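The Boarders of Çınar: A Register Study
By Sibel Kozan
Translated by Firdevs Akbulut
Skemach Press, hardcover, 700 pages

Reviewed 23/03/2022

Sibel Kozan trained as an archivist and spent most of her working life cataloging school and parish records before she wrote anything for publication. The Boarders of Çınar is her first book. It concerns a small religious boarding school in the hill town of Flidarham, from its opening to its closure two generations later, and it is built almost entirely on the admission registers, account books and letters the school left behind.

The registers hold 3,648 entries. Each gives a boy's name, age, home village, the name of the person who brought him, and the date he left. In the later volumes a column for "reason" was added, and Kozan devotes her second chapter to how that column was filled in. The same four or five phrases recur for decades in different handwriting. She takes this as evidence that the clerks copied from one another, and she declines to use the column for any statistical purpose. It is a sound decision and she explains it well.

The letters are a different kind of source. There are 1,320 of them, most written by parents and most of them short. Kozan sorts them by subject (fees, illness, clothing, requests to come home) and gives the full text of 80 in an appendix. The remainder are cited by number. A reader who wants to check a quotation against its context can do so for the printed letters only, and several of the arguments in chapters six and seven depend on letters that are not printed. A companion website would have solved this, and the preface mentions one, but I could find no address for it in the book.

The chapters run as follows. The first three deal with the sources, the founding and the building. Chapters four and five cover the daily timetable and the teaching staff. Six and seven are about the pupils who left early. Eight deals with the school's finances, nine with its closing years, and ten follows a group of former pupils into adult life. Of these, chapter eight is the strongest. Kozan reconstructs the school's income from three sets of account books that do not agree, and she prints the conflicting totals side by side before saying which she prefers. The tables are clear and the units are given every time.
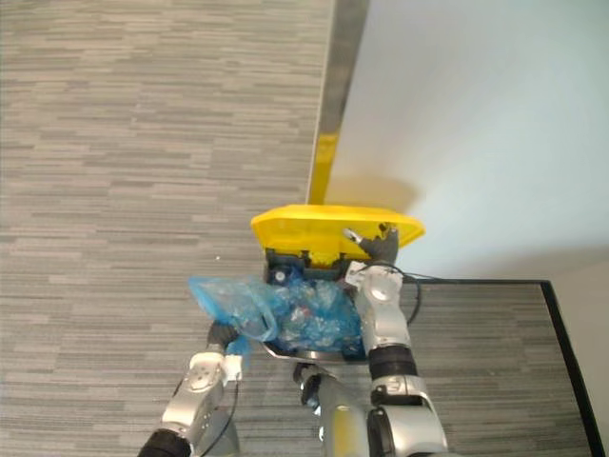
Chapter ten is weaker. The method changes here without much warning. Having worked from registers for nine chapters, Kozan turns to conversations with men who attended the school in its last years, and she gives little information on how they were found. Those who stayed in contact with the school, or with each other, are likely to be overrepresented. She admits as much in a footnote on the final page of the chapter, where it does less good than it would have done on the first. The conversations themselves are worth having. One former pupil describes the system of bells in enough detail to correct the timetable printed in chapter four, and Kozan lets the correction stand in her text without going back to revise the earlier table. I would have preferred a cross-reference.

On vocations the book is careful. Earlier accounts of the school, mostly pamphlets written for anniversaries, state that the majority of boys went on to religious training. The registers do not support this. They record departure but seldom destination, and Kozan will only say that the claim cannot be tested. Some readers will find that frustrating in a book of this length. I think she is right to leave it there.

Firdevs Akbulut's translation is plain and consistent. School offices and ranks are kept in the original language, with a glossary at the back, and the glossary is complete as far as I checked it. Terms for money are converted into a single unit throughout, with the rate given in a note. Two sentences in chapter five appear to have lost a negative, judging by what follows them (the passages on Sunday visits and on the use of the library). The letters are rendered in simple English that keeps their uneven punctuation.

Production is adequate. The paper is thin and the tables in chapter eight show through from the reverse side. The binding lies flat after the first hundred pages or so. The index covers people and places but not subjects, so anyone looking for fees, food or discipline will have to work from the table of contents. There is one map, of the villages from which pupils came, and its scale bar is missing.

A paperback is announced for November, with an index of subjects according to the publisher's catalog. Libraries that collect the history of education or of religious institutions should buy the hardcover now for the appendix. Individual readers can wait for the paperback. Those who only need the financial material can read chapter eight with the notes on sources in chapter one, and skip the rest without difficulty.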